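Bescombe open day, a few notes before I forget

Got there late, car park full already, had to leave the car down by the bridge and walk back up. Worth it though. The old mill at Bescombe only opens to the public once a year, July, and it was my first time inside in spite of living twenty minutes off for most of my life.

For anyone who doesn't know the place: three floors, four firms sharing. Livard on the ground floor doing knitwear, Kaewsai above them with bedding and throws, Jistel at the top who do the laundering and finishing for hotels and holiday lets. The fourth unit was locked, no sign on the door.

Tickets on the gate, cash only, bit annoying. Tea was extra.

Started at the bottom with Livard. Noisy! Knitting machines in two rows with a walkway painted yellow down the middle, and you really do have to stay in it. They were running rib that morning, plain tubes of it coming down off the machines, and the lady on that side let us pull at a length to feel how far it stretches and how it goes back. Said a cheap rib goes baggy in 40 washes and theirs is tested to 90. No way of checking that obviously but the cloth felt good, close and springy. Asked about mending, got a good answer, catch the ladder early and work up from the bottom with a crochet hook, don't sew it shut. Wrote that on my hand.

Seconds rail by the door. Picked over already by the time I got to it, two jumpers left in a size for giants.

Stairs up are steep, stone, worn in the middle. No lift that I could see, so ring first if you need one.
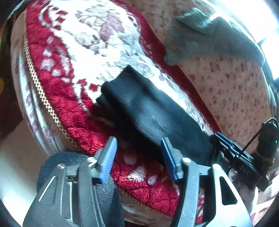 Kaewsai was the floor I'd come for. Throws and bed covers, the thick plush sort you want to put your face in. They had the cutting table going at one end and the rest set out with finished stock, and a girl explaining pile, which way it lies, why two panels cut in opposite directions look like two different colours once they're on the bed. Never thought about it before. The floral covers were the pick of it for me, red and white, sketchy leaves and blossoms on the white part, and a black ribbed thing folded into a long bundle across one of them looked very smart against all that white. Black shows up every bit of fluff of course. Mine would be covered in ten minutes. Asked the price of the big size and went a bit quiet. They do smaller ones for a sofa which is more my level.

Washing advice from the same girl, copied down as fast as I could: cool wash, own load, no softener, shake it hard while its damp and dry it flat or over two lines. Never iron plush, it goes shiny and stays shiny. Brush it with a soft clothes brush if it's been squashed.

Top floor, Jistel. Hot up there, all the doors open. They get through 2000 sheets on a busy summer day, which sounds impossible till you see the folding machine go. Sheets in one end, flat square packets out of the other. Clothes and knits are still done by hand on long benches and this was the best bit of the visit, a folding demo, small crowd, everyone pretending they fold properly at home.

What I got from it:
Ribbed things, fold with the ribs, long ways first. Fold across them too many times and you get a line that wont drop out.
Sleeves in before anything else.
Don't hang heavy knits. Ever. Shoulders go.
Roll for a suitcase, fold for a drawer.

Had a go myself. Mine sprang open. The man next to me did his perfectly and looked very pleased about it.

Missed the dye talk, it clashed with the folding and they only ran it the once. Also missed the boiler house as the queue was out of the door and round the side. If you go next year do the boiler house first, straight in at opening, then work down from the top floor. Everyone else starts at the bottom like I did.

Cafe in the yard, good cheese scone, long wait. Toilets fine. Dogs allowed in the yard but not inside. Kids had a treasure hunt sheet with cotton reels hidden on each floor, mine would have loved that a few years back.

They were raising money for the mill roof, target 1000 on the day, and the board by the exit was well on the way when I left just before four. Bought a lint roller and a bag of wool ends. No cover, yet. Keep thinking about the red and white one.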